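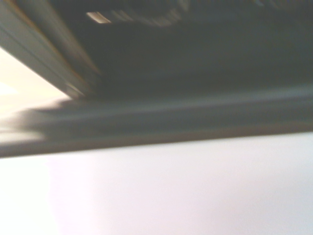
Plerkham Playhouse – Stage and Technical Department

Pre-season venue checklist, main house and studio
Checked by: Hernán Chambi
Comments added by: Gilberto Zapata
Visiting company: Karnititz Theatre, three performances in August

1. Seating and aisles
Main house 446 seats, studio 196. Aisles clear. Row F, seat 9 does not fold back fully.
Comment: Seat taken off sale until the hinge is replaced. Box office told.

2. Emergency exits
All doors open from inside with one push. Left stalls door is stiff.
Comment: Eased and oiled. Try it again before the first house.

3. Emergency lighting
Full test done with mains off. One unit out on the balcony stairs.
Comment: New battery on order from Dwivedi. No public on the balcony until fitted.

4. Safety curtain
Dropped and raised twice. OK.
Comment: None.

5. Flying bars
Bar 9 marked at 300 kg. Label worn and hard to read from the fly floor.
Comment: New label needed. Karnititz want to hang their gauze there, so please do this one first.

6. Stage floor
Trap locked and level. Two raised screws downstage right.
Comment: Screws sunk. Actors are barefoot in the second half.

7. Scenery and drapes
Flame certificates seen for everything except the painted backcloth for "Fokidia".
Comment: Asked the company twice. It stays off the stage until we have the paper.

8. Dressing rooms
Heaters and mirror lights tested. Room 2 socket cover cracked.
Comment: Socket switched off and taped over. Electrician comes Thursday.

9. First aid
Box at stage door full. Box in the studio short of eye wash.
Comment: Restocked.

Result: main house may open with items 3, 5, 7 and 8 outstanding. Studio passed.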